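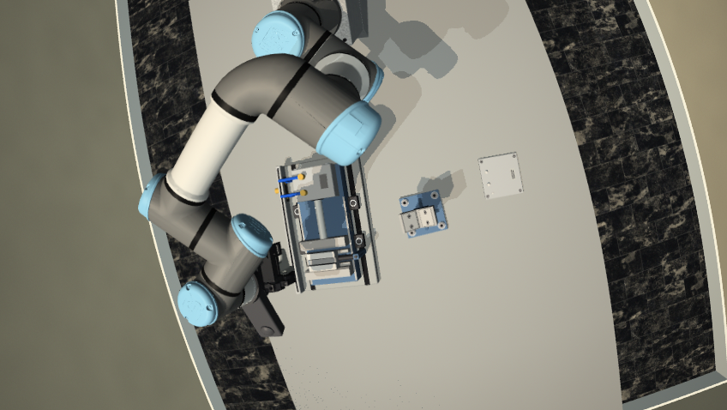

*The simulated assembly cell, with the arm at the fixture and two parts on the table.*

The Witlow project began in September with a parts list and no arm time. The college's automation program has more students than hours on its hardware, and the second-year teams are last in line. Sorcha Forsyth, who teaches the course, settled the matter by moving the first half of the project into simulation. Each team gets a rendered cell, a multi-joint arm, a gripper, a fixture, and a file of part geometry. Nothing physical is touched until the simulated job runs clean.

The job is a small mechanical assembly. Parts start flat on the table and finish in a rectangular metal fixture. Among them are a blue mounting plate with a hole in each corner and a silver block across its center, and a thin square plate that is nearly the same shade as the tabletop. The teams write the motion program, the grasp points, and the recovery routine for a missed pick. They do not write the physics. That comes with the course software, and Forsyth keeps the settings locked until the last few weeks.

The locked settings are a sore point. Friction between the fingertips and the plate is set low, lower than most students think is fair. A grasp that is off center lets the part rotate as the arm accelerates, and a rotated plate will not seat. Teams tend to find this out late, after they have tuned everything else.

"They want to raise the grip force," Forsyth says. "I let them. Then the plate tips instead of turning, and they have to go back and look at where the fingers are closing."

There are 2 scored runs in the project. The first uses fixed part positions and can be passed with a list of joint angles, and some teams do pass it that way. The second starts each part at a slightly different position and angle. A program built on recorded joint angles fails the second run on the first pick, so those teams spend the middle of the term rewriting work they had already turned in.

The scoring is kept in a plain spreadsheet. A run is one full assembly cycle, and a team must log 144 of them under the second set of conditions. Each failed cycle is sorted by cause: missed pick, dropped part, collision, failed seat, or timeout. The sorting is done by the students, who have to replay the log to do it. Forsyth grades the sorting as well as the result. A team that calls a collision a timeout loses points even when its success rate is high.

Team Kurnik had the best numbers in the first run and the worst opening to the second. Its program approached each part from straight above, at full speed, and slowed only in the last few millimeters. With fixed positions this worked. With varied positions, the wrist came around close to the rails on some approaches, and the collision checker stopped the cycle. The team added a waypoint above the fixture and routed every move through it. Collisions went away. Cycle time went up, and the timeouts began.

What followed was mostly bookkeeping. The team split the single waypoint into a pair, one on each side of the fixture, and wrote a short test to choose between them from the starting angle of the base joint. The test is nine lines long. It took longer to agree on than any other part of the program, and the comments in the file preserve most of the argument.

Team Remar went at the same problem from the wrist. For any given gripper position the arm usually has more than one way to get there, and the solver returns whichever is nearest to the current pose. Near the fixture, the nearest answer is often the wrong one. Remar's program asks for every solution, throws out those that bring a link inside a set clearance from the rails, and takes the shortest path among the rest. It is slower to compute and faster to run. The planning step first took 1315 milliseconds per move, which Forsyth would not accept. The team stored the results for common starting poses and brought the figure down to 700.

The third team, Moser, is working on the thin plate. It has the lowest profile of any part on the table, so the fingertips have to come down very close to the surface to close on its edges. The simulator treats contact with the table as a collision. Moser's current answer is to have one finger touch first, on purpose, with the arm set to yield a little in the vertical direction. The collision checker has an exception for this, but it has to be requested in writing with a force limit and a reason. The team's first request was sent back because the limit was missing its units.

Students have asked whether any of this carries over to the real cell. Some of it does. Joint limits, reach, and the order of operations transfer without much change. Grasping is less reliable. Real fingertip pads wear, and real plates arrive with oil on them. Forsyth's policy is that each team brings its failure log to the first hardware session and marks in advance which causes it expects to see again. The marked copy goes in the binder by the control cabinet, and the team works from it for the rest of the term.

Hardware time is booked in two-hour blocks, the earliest at 7 a.m. Moser has asked for that one. Kurnik's request is still waiting on a clean run with the thin plate, which it has been placing last in the cycle and failing to seat when the starting angle is large.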